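Fitted sheet won't stay on deep mattress, elastic or pocket depth?
Bedding and Laundry > Sheets and Covers
13 replies, 2341 views

marl_pit
Bought a Flanis fitted sheet in September, off-white, queen. It rides up off the corners and the top goes to wrinkles by morning.

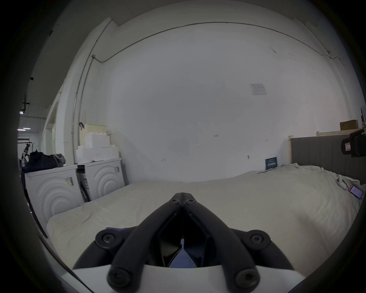 Mattress is 13 inches deep at the side seam. The package says the pocket fits "standard and deep" with no number given. I measured the pocket from the corner seam to the elastic and got 13 inches, so there is nothing left to tuck under. Washed at the warm setting, dried on medium. I did not measure it before the first wash, which I regret. Two questions. Is this shrinkage or was it cut short? And is there any point in replacing the elastic?

tenterhook
Pocket depth needs to exceed mattress depth by 2 inches or more, otherwise the elastic sits on the side wall and climbs. New elastic will not fix that. You can't tell shrinkage from short cutting without a before measurement, but if it's all cotton and wasn't preshrunk, losing some length in the first few washes is normal. More in the warp than in the weft, usually.

Ohmslaw_B
Disagree on the elastic. Look at where it runs. A lot of cheaper sheets only have elastic at the corners and a plain hem along the sides. I had the same 13 inch problem with a Ginness set, ran elastic all the way around the hem, and it has stayed put since. Cost me one evening.

tenterhook
Your mattress may have had a softer edge. All-around elastic on a short pocket pulls the hem inward along a wall that gives it nothing to grip. It holds until somebody sits on the side.

Ohmslaw_B
People sit on the side of mine every day.

marl_pit
Elastic is corners only, I just checked. Side hem is a plain double fold, wide enough to thread a narrow elastic through.

Panagiotis Athanasiadis
I did alterations for a hotel linen supplier for 20 years. You are both partly right. Full elastic helps with side to side creep. It does not help when the corner seam is too short, and the corner is where yours lets go first. Open the corner seams and set in a gusset of similar weight cotton, 2 inches wide, then run the elastic. Wash the gusset fabric before you cut it or you'll be doing this again.

Use a stretch stitch where the elastic meets the gusset. Straight stitch pops.

quoinstone
Or return it. A gusset and full elastic on a budget sheet is more work than the sheet is worth. Vandel prints the actual pocket depth on the label, which is the only spec I shop by now.

marl_pit
Past the return window. I have an old pillowcase in the same weave that has been washed many times, so the gusset costs me nothing.

fennimore
Has anyone used the clip straps that cross under the mattress? I have the Lukoševičius ones, four clips. They hold, but the clips left small tears in the hem.

tenterhook
Same failure on a short pocket. All the load goes to four points. Fold the hem double where the clip bites if you have to use them.

Ohmslaw_B
marl_pit, if you do both, do the elastic first and sleep on it before opening the corners. Then we'd know which part did the work.

Panagiotis Athanasiadis
That means unpicking the elastic at each corner to get the gusset in. Gusset first.

marl_pit
Gusset first. Corner seams are overlocked so the unpicking will take a while. Will post the pocket measurement after the next wash.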